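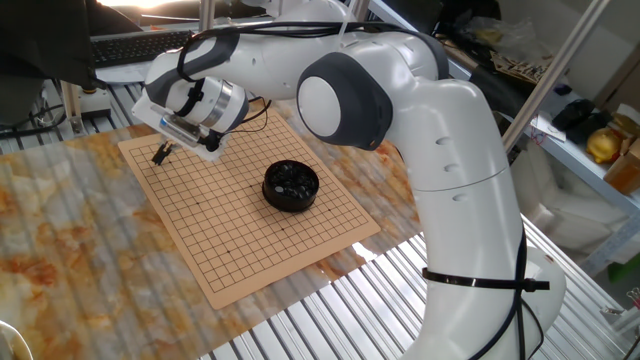 Neue Benutzungsordnung der Spielesammlung

Zum Oktober tritt die überarbeitete Benutzungsordnung der Spielesammlung im Stadtteilzentrum Wavham in Kraft. Der Bestand umfasst derzeit 165 Titel, darunter Brettspiele, Kartenspiele und Fachliteratur zu Schach und Go. Er steht allen Inhaberinnen und Inhabern eines gültigen Nutzerausweises zur Verfügung.

Die Leihfrist beträgt künftig einheitlich 4 Wochen. Eine Verlängerung ist bis zu zweimal möglich, sofern keine Vormerkung vorliegt. Je Ausweis können zwei Spiele gleichzeitig entliehen werden. Vormerkungen werden ausschließlich über das Katalogportal Virton entgegengenommen; die bisherigen Vormerkkarten verlieren ihre Gültigkeit. 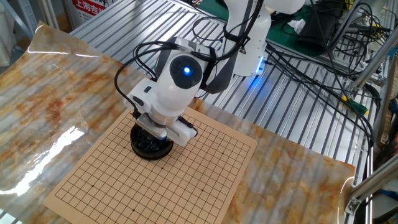 Bei der Rückgabe ist die Vollständigkeit des Spielmaterials anhand der beiliegenden Inhaltsliste zu prüfen. Fehlende oder beschädigte Teile sind an der Ausleihtheke anzuzeigen. Für den Ersatz einzelner Spielsteine wird kein Entgelt erhoben, für Spielpläne und Bretter gilt die Gebührentabelle im Anhang der Ordnung.

Der Spieleraum Millia kann von Gruppen nach Anmeldung genutzt werden. Anträge auf regelmäßige Belegung im kommenden Halbjahr nimmt die Verwaltung bis Ende September schriftlich entgegen. Die Ordnung liegt im Foyer aus.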